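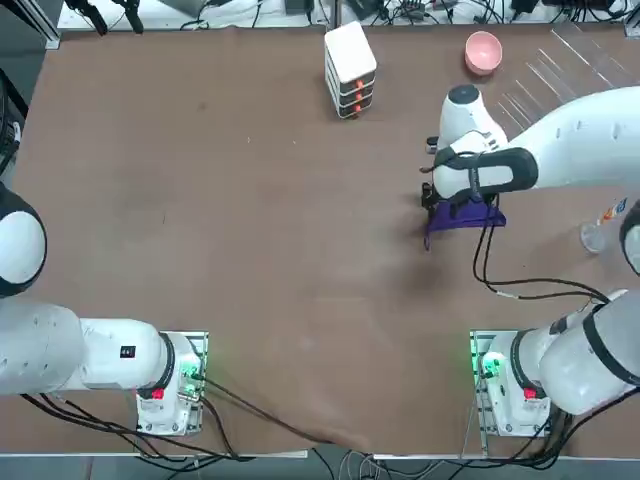 Small manufacturers rarely plan to learn bankruptcy law, but a growing number have had to study it from the creditor's side. Brivlow, a family-owned parts supplier in the river town of Lotton, got its first lesson when its largest customer, Marar, filed for Chapter 11 last November. Marar owed the company for 11 shipments. It had also taken delivery of equipment it hadn't finished paying for, and equipment is where these cases get complicated. A machine can be leased, bought on credit, pledged to a bank or owned free and clear, and looking at it won't tell a court which. The paperwork does that, and in Marar's case the paperwork was thin.

The filing stopped all collection efforts at once. Brivlow's bookkeeper had a letter half drafted demanding payment within 40 days, and it stayed in a drawer. Under the automatic stay, a supplier can't sue, seize property or keep calling about an old invoice without the court's permission.

What a supplier can do is file a claim. Marar's list of creditors ran to more than 400 names, and many of them never sent in the form. Some assumed that being on the list was enough. In a Chapter 11 case it sometimes is, if the debtor has listed the amount correctly and hasn't marked it as disputed. Brivlow's debt was marked as disputed, so the company had to file by the deadline or lose its place.

Goods delivered shortly before a filing get better treatment. The value of goods a debtor receives in the ordinary course of business within 20 days before the case begins can be paid as an administrative expense, ahead of general unsecured claims. Two of Brivlow's shipments qualified. The other nine went into the general pool.

Then came a second letter. Marar's lawyers wanted back a payment made a few weeks before the filing, calling it a preference. Brivlow answered that it had been paid on the usual schedule and sent copies of older invoices to show it. The matter settled for $1000.

Marar's plan would sell its Vestton plant and pay unsecured creditors from whatever is left after the bank. A vote is expected this November. Brivlow still ships to Marar, but the terms have changed. Each order is now paid for before the truck is loaded.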